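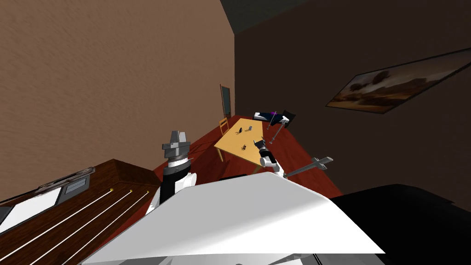
Grethe Þorgeirsson maintains that most households notice carpet beetles only when the damage has already been done, and that by then the insects have usually been breeding for two seasons. Her view is shared widely among those who deal with textile pests for a living, and it explains why inspections in Girham are now booked for November, well before the spring flight of the adults.

Carpet beetles belong to the family Dermestidae. The adults are small, rounded and harmless to fabric. They feed on pollen and are often found on window sills in warm weather, where they are mistaken for ladybirds. It is the larvae that cause the trouble. Covered in fine bristles and sometimes known as woolly bears, they eat wool, fur, feathers and silk, and will also live on pet hair or the remains of old birds' nests.

Man-lok Chow has kept the records of the Girham inspection scheme from its first winter. Of the 388 homes visited, 135 showed signs of larvae, chiefly cast skins along skirting boards and under heavy furniture. In 30 of them the source was a disused nest in the loft. Synthetic carpets were seldom eaten, although larvae were found beneath them where fluff had gathered.

The remedy is largely a matter of housekeeping. Carpets should be vacuumed to the very edge, and the contents of the cleaner emptied outdoors. Woollen clothing should be washed or brushed before it is stored in sealed bags. Small items may be placed in a freezer for two weeks. Insecticide sprays have their place - mainly in cracks and beneath floorboards - but the label must be followed closely, and pets and fish tanks kept well away during treatment.

Moth traps are of little use, as the lures they contain attract clothes moths alone. Householders who find bare patches and no silk webbing should suspect beetles. The scheme will be extended to Nonia and Fumden next year, with visits lasting some 30 minutes. Residents of Tam may apply through the Girham office until places are filled.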